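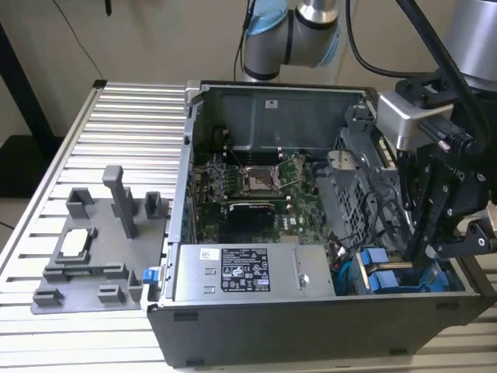

Crédito da foto: Laboratório Hiltier / Projeto Pireo

Chamado: desvio de posição na aproximação ao gabinete
Projeto: Pireo, desmontagem robotizada de computadores
Aberto em: 31 de agosto de 2022
Situação: em observação

Descrição do problema
Nas tentativas com o gabinete deitado e sem a tampa lateral, a garra paralela desce com desvio de 4 mm em relação ao ponto previsto junto às baias de unidades. O método Yu, que estima a pose a partir das bordas do chassi, foi validado em junho com outro modelo de torre.

Verificações realizadas
1. Recalibração do flange do punho: sem alteração.
2. Repetição de 32 aproximações, com falha em 16.
3. Exclusão da gaiola perfurada da nuvem de pontos: falhas reduzidas a 3 em nova série de mesma extensão.

Parecer técnico
Os furos da gaiola geram bordas falsas no ajuste. Solicita-se à equipe Prikar a inclusão de máscara para superfícies perfuradas no módulo de estimação. Até a entrega, os resultados obtidos com este gabinete não devem integrar a tabela comparativa do relatório.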